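The Folding Machine

By the time the kettle had gone cold for the second time, Lorna Policarpio had decided that the gripper was going to work, and that it was going to work on her own bed in the back bedroom at Darlow, where the light was decent and she could sit down when her knees complained.

It had begun in December, over at Bevan, when her old friend Virgilio remarked (with his mouth full, as usual) that he would sooner build a machine to fold his shirts than fold another one himself. Well, Lorna never could leave a remark like that alone! She had 8 weeks of evenings, a drawer of screws from the workshop and the blue pads she had been saving, and she set to it with great happiness and a good deal of muttering. The black cloth was to be the first thing it ever picked up.

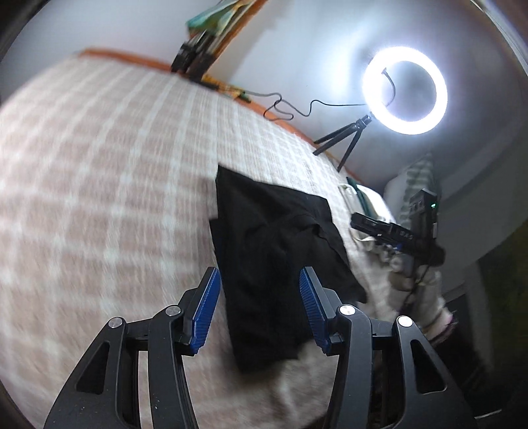 "Why start with a cloth, when a cup would be so much easier?" Rowena asked her, down the telephone from Skavine.

"A cup keeps its shape and teaches you very little," said Lorna. "Cloth slides about and changes every time you touch it, so if the fingers can manage cloth I shall trust them with the rest."

Rowena thought this sounded like something Lorna had said about husbands, and told her so, and they laughed for longer than the joke deserved. Then Lorna put the telephone down on the windowsill – still talking, the pair of them – and squeezed the handle very gently, the way you might take a biscuit from a plate you hadn't been offered.
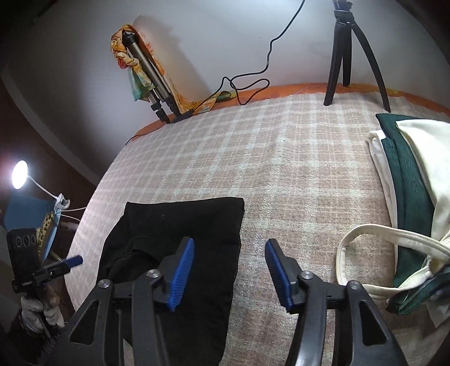
She had promised Virgilio one properly folded shirt by his birthday, and a promise was a promise, even one made over pudding. "Are you still there?" said Rowena's small voice from the windowsill. Lorna said that she was, and would she please hush for a minute, and she bent down and tried the corner again.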